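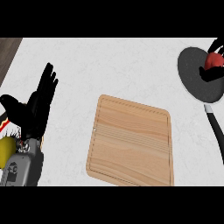 Contact settings are the part of a simulated two-handed cell that drifts most often, and they should be checked before any new task is loaded. The procedure on this page covers the kitchen counter cell in the Kestidau simulator, with the Drosier hand model fitted on both arms. It assumes the arms already load and move. The test is a plain one: the right hand lifts a round object out of the frying pan and sets it down on the cutting board while the left hand stays open. The grip to aim for has the fingers curled over the top and round the left side of the red object, with the thumb and one finger underneath. A grip with all the fingers on top will often pass a short lift and then fail on the way across the counter.

Before you start

Save a copy of the cell file. The contact settings are held in the same file as the object positions, and the editor does not keep an undo history after a reload.

Close any teleoperation session. The Prirnlow glove link writes to the finger joints even when the gloves are lying on the desk, and its commands take priority over the test script.

Check that both hands use the same version of the hand model. A left hand from an older release will load without a warning, but its thumb limits are different and the mirror check in step 2 will fail.

Step 1. Zero the joints

Open the cell with physics paused. Send the zero pose to both arms, then to both hands. Read the joint table and compare it with the commanded values. Every finger joint should agree to the last digit shown, as nothing is loading it yet.

If a joint is off, look for a leftover offset in the cell file. Offsets are added after the zero pose, so they survive a reset. Delete the offset line and reload. Do not correct it by adding a second offset.

Step 2. Check the mirror

Command the left hand fully open, palm down, fingers spread. Command the right hand to the same pose. The joint values should match, apart from the thumb rotation and the finger spread, which change sign.

Close one finger at a time on each hand and watch the contact list. A closing finger should not report contact with the finger next to it. If it does, the collision shapes are too fat at the base joint. Use the slim set supplied with the model. Scaling the standard set down by hand leaves gaps at the fingertips.

Step 3. Seat the fixed items

Select the cutting board and the pan in turn and run the settle command. Each should come to rest on the marble and stay there. A board that creeps across the counter has been placed slightly inside it, and the solver is pushing it out. Raise it by the smallest step the editor allows and settle again.

The pan needs more care. Its collision shape must be hollow. The default import wraps a solid shape over the whole pan, and an object placed inside will then sit level with the rim or jump clear when physics starts. Choose the split shape option on import, then turn on the collision overlay and confirm that the inside of the pan is open.

Check the handle as well. It should be part of the same body as the pan. If it was imported as a separate body with a fixed joint, the joint will flex when the hand presses on the rim.

Step 4. Set friction

Set the fingertip pads first, then the object, then the pan. The simulator takes the lower of the two values at each contact, so a high value on the pads does nothing if the object is still at its default.

Start with pads and object equal. Keep the pan well below both. If the pan is too grippy, the object will roll against the surface as the fingers close and end up turned in the hand.

Leave torsional friction switched on for the pads. Without it a round object held between two contacts will spin freely about the line joining them. This fault is easy to miss, as the object does not fall.

Step 5. Set grip force

Run the close command on the right hand with the force limit at 20 per cent. The fingers should reach the object and stop. Raise the limit in small steps until the object can be lifted clear of the pan and held through a full wrist turn.

Note that value and add a small margin. Do not go straight to full force. At full force the fingertips sink into the object, the solver separates them in a single step, and the object leaves the hand at speed. If this happens at a low force limit, the time step is too long. Halve it and repeat this step from the beginning.

Step 6. Run the transfer

Load the test script and run it with the seed set to 67. This seed places the object towards the side of the pan, where the rim gets in the way of the lower finger. It is the hardest of the stock positions.

Watch three things in the log:

Contact count during the lift. It should rise as the hand closes and then hold steady. A count that flickers points to a time step fault.

Left arm joint error. The left arm has no work to do in this test. Any movement there means the base mounts are coupled, or the hold command was not sent.

Object speed at release. The fingers should open only after the object has touched the board. If it drops, lower the release height.

When the single run is clean, start the batch of 155 runs with random seeds. The batch can be left overnight. The cell passes with no more than 2 failed transfers. Above that, sort the failures by object position before changing any settings. Failures grouped near the rim are an approach angle problem, and failures spread evenly over the pan are usually friction.

Faults and causes

Object trembles in the hand: solver iterations too low, or grip force too high.

Thumb passes through the object: thumb collision shape missing. This is common after a change of hand model.

Hand stops short of the pan: the wrist is at its limit. Rotate the arm base and repeat from step 1.

Arm droops when physics starts: gravity compensation is off for that arm. The setting is stored separately for left and right.

Pan slides during the approach: the hand is touching the rim. Raise the approach point.

Saving the result

Save the cell under a new name and store the batch log beside it. Record the hand model version, the time step and the force limit in the notes field. The Hrynyshyn export tool drops the torsional friction value when it converts a cell, so enter it again by hand in the converted file and repeat step 6 there.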